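메일링 리스트 글 보기
처음으로 | 목록 | 이전 글 | 다음 글 | 스레드 보기 | 답장 | 검색

제목: Re: [Siltik 생활목록] 플리스 담요를 공용 드럼에 돌려도 되는지
날짜: 2020년 3월 7일

지난번에 올라온 질문에 답이 늦었습니다. 먼저 원문을 인용하고 그 아래에 차례로 적겠습니다.

> 안녕하세요. Stesudton 건물에 9월에 들어온 사람입니다.
> 겨울 내내 쓴 플리스 담요와 보풀보풀한 크림색 수건을 한꺼번에
> 빨려고 합니다. 집에서는 손으로 빨았는데 이번에는 양이 많아서
> 1층 세탁실의 드럼 세탁기를 써 보려고 합니다.
>
> 1. 담요와 수건을 같이 넣어도 됩니까?
> 2. 지난달에 빨았더니 털이 뭉치고 뻣뻣해졌습니다. 물 온도
> 때문인지 세제 때문인지 모르겠습니다.
> 3. 세탁기 문을 쓰고 나서 닫아 두는 분도 있고 열어 두는 분도
> 있던데 어느 쪽이 맞습니까? 닫혀 있던 날에는 고무 쪽에서
> 냄새가 났습니다.
> 4. 빨래 바구니는 각자 가져와야 합니까, 아니면 세탁실에 있는
> 것을 써도 됩니까?
>
> 설명서를 찾아봤는데 세탁실 서랍에는 건조대 설명서밖에
> 없었습니다. 아시는 분 답변 부탁드립니다.

1번부터 쓰겠습니다. 같이 넣지 않는 편이 좋습니다. 수건에서 나온 면 보풀이 플리스에 붙으면 잘 떨어지지 않습니다. 특히 새 수건은 처음 몇 번은 꼭 따로 돌리십시오. 저는 첫해에 새 수건 두 장을 담요와 같이 넣었다가 담요를 테이프로 하루 종일 뜯었습니다. 크림색이나 베이지색끼리라면 색 걱정은 적지만 보풀 문제는 색과 상관이 없습니다.

양도 문제입니다. 담요는 물을 먹으면 무거워지고 한쪽으로 쏠려서 탈수가 멈추는 일이 있습니다. 드럼 안이 절반 조금 넘게 차는 정도에서 그만 넣으십시오. 손을 펴서 빨래 위로 넣었을 때 여유 있게 들어가면 됩니다. 큰 담요는 한 장만 넣고, 쏠리면 작은 수건보다는 비슷한 무게의 플리스 옷을 하나 같이 넣어 균형을 맞추십시오.

빨래를 바구니에서 꺼내 넣기 전에 한 번 털고, 주머니나 지퍼가 있는 것은 확인하고 지퍼를 올려 두십시오. 바구니는 문 바로 앞 바닥에 두면 꺼내고 넣기가 편합니다. 문이 크게 열리는 기계라서 바구니를 놓은 다음에 문을 열면 테두리에 걸리기도 하니, 순서는 편한 대로 하되 높은 바구니는 조금 떨어뜨려 두십시오.

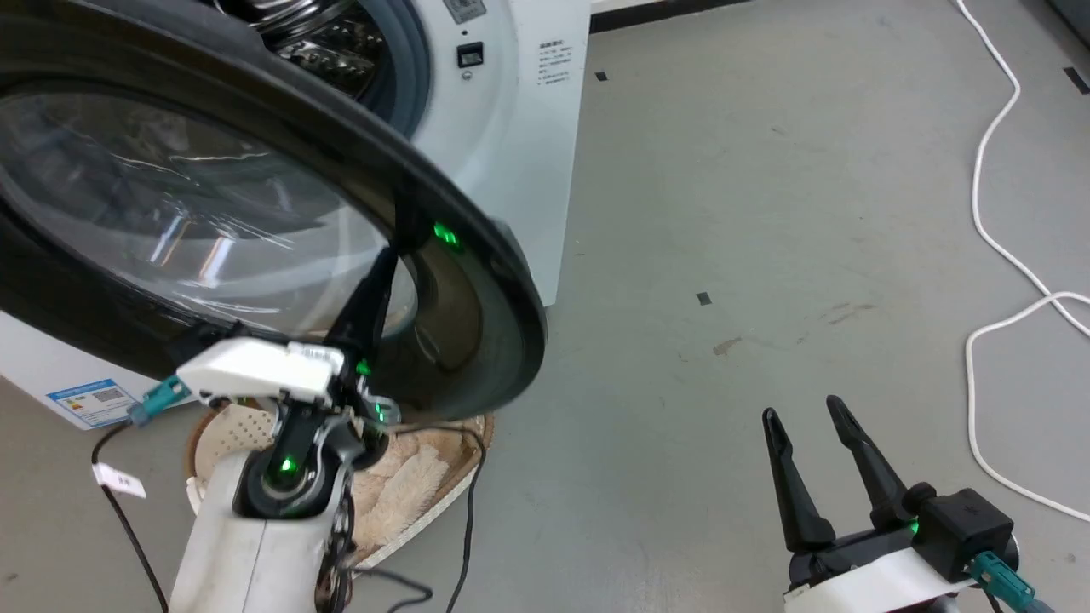 문을 닫기 전에는 고무 패킹 쪽에 천이 끼지 않았는지 손으로 한 바퀴 훑어 보십시오. 플리스나 털이 긴 천은 자락이 밖으로 잘 삐져나옵니다. 끼인 채로 돌리면 그 자리만 눌려서 털이 죽고, 심하면 물이 샙니다. 양말 한 짝이 패킹 주름 속에 들어가 있던 적도 있었습니다. 양말 주인은 아직 못 찾았습니다. 세탁실 선반 위에 올려 두었으니 짝이 없는 분은 확인하십시오. 회색에 발목이 짧은 것입니다.

2번, 뻣뻣해지는 문제입니다. 말씀하신 것만으로는 단정할 수 없지만 제 경험으로는 세 군데를 봅니다.

온도는 30도로 맞추십시오. 플리스는 그보다 뜨거운 물에 빨면 털끝이 엉키기 쉽습니다. 얼룩이 있으면 온도를 올리지 말고 그 부분만 미리 중성세제를 묻혀 두었다가 돌리는 것이 낫습니다.

세제는 액체로 쓰고 양을 줄이십시오. 저는 Grolavik 액체 중성세제를 쓰는데 뚜껑 한 컵을 다 붓지 않고 절반만 넣습니다. 가루세제는 찬물에서 덜 녹아 털 사이에 남을 때가 있습니다. 헹굼은 한 번 추가합니다. 섬유유연제는 플리스에는 넣지 않습니다. 처음에는 부드러운 것 같아도 몇 번 쓰면 털이 눕고 물을 잘 안 먹습니다. 수건도 마찬가지입니다.

탈수는 600으로 내리십시오. 기본값 그대로 두면 담요가 드럼 벽에 눌린 채로 굳어서 나옵니다. 낮게 돌리면 물기가 좀 더 남지만 건조대에 널기 전에 복도 끝 개수대에서 한 번 털면 됩니다. 이미 뭉친 담요는 한 번 더 헹군 다음 반쯤 말랐을 때 부드러운 솔로 한 방향으로 빗어 보십시오. 완전히 되돌아오지는 않아도 꽤 나아집니다.

건조기에는 넣지 마십시오. 세탁실 건조기는 온도 조절이 되지 않습니다. 담요는 건조대 두 칸에 걸쳐서 널고 중간에 한 번 뒤집습니다. 이맘때는 창문 쪽보다 안쪽 벽이 더 빨리 마릅니다. 안쪽에 난방관이 지나갑니다.

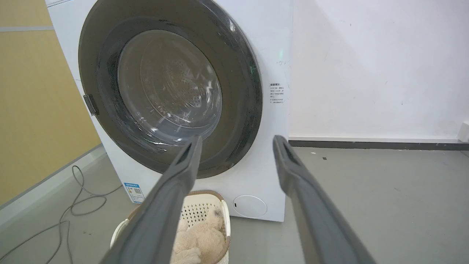
3번, 문은 쓰고 나서 열어 두는 것으로 하고 있습니다. 활짝 열 필요는 없고 손바닥 하나 들어갈 만큼이면 됩니다. 지나다니는 데 걸리니 활짝 열어 둔 채로 가지는 마십시오. 냄새는 대개 패킹 아래쪽에 고인 물에서 납니다. 마지막 빨래를 꺼낸 다음 마른걸레로 아래쪽 주름을 닦으면 거의 없어집니다. 걸레는 개수대 옆 고리에 걸려 있고, 파란색은 바닥용이니 쓰지 마십시오.

필터는 앞면 아래쪽의 둥근 덮개 안에 있습니다. 플리스나 털 있는 것을 빤 날에는 한번 열어 보는 것이 좋습니다. 열기 전에 납작한 쟁반을 대고 천천히 돌리십시오. 물이 조금 나옵니다. 나온 보풀은 개수대에 버리지 말고 휴지에 싸서 쓰레기통에 버리십시오. 지난 9월에 개수대가 막힌 것이 그 보풀 때문이었고 Giannakopoulos 설비에서 와서 뚫는 데 오전이 다 갔습니다. 덮개를 다시 잠글 때 끝까지 돌아갔는지 꼭 확인하십시오. 덜 잠기면 다음 사람이 돌릴 때 바닥이 젖습니다.

통 세척은 한 달에 한 번 합니다. 구연산 100그램을 세탁조에 넣고 빨래 없이 돌립니다. 한 날에는 달력에 표시해 주십시오. 지난달 칸이 비어 있는데 누가 하고 적지 않은 것인지 안 한 것인지 모르겠습니다. 하신 분은 답장 주십시오.

4번, 바구니는 세탁실에 있는 것을 써도 됩니다. 다만 방으로 가져가지 말고 쓰고 나면 제자리에 두십시오. 젖은 빨래를 담아 두고 가는 분이 있는데 다음 사람이 쓸 수가 없습니다. 빨기 전 것과 빤 것을 같은 바구니에 담을 때는 중간에 안쪽을 한번 닦으십시오. 담요에서 떨어진 털이 구멍 사이에 많이 낍니다.

설명서는 제가 한 부 가지고 있습니다. 앞면 안내문이 중국어라서 읽기 불편하다는 말도 전에 나왔는데, 설명서에서 필요한 부분만 우리말로 옮겨 서랍에 넣어 두겠습니다. 다음 주 안에 하겠습니다. 건조대 설명서는 필요 없으면 버려도 되는지 의견 주십시오.

울 담요를 빨아 보신 분이 계시면 그것도 적어 주시면 좋겠습니다. 저는 울은 맡기고 있어서 잘 모릅니다.

Siltik 생활목록
Stesudton 세탁실 담당

이전 글 | 다음 글 | 목록으로 | 답장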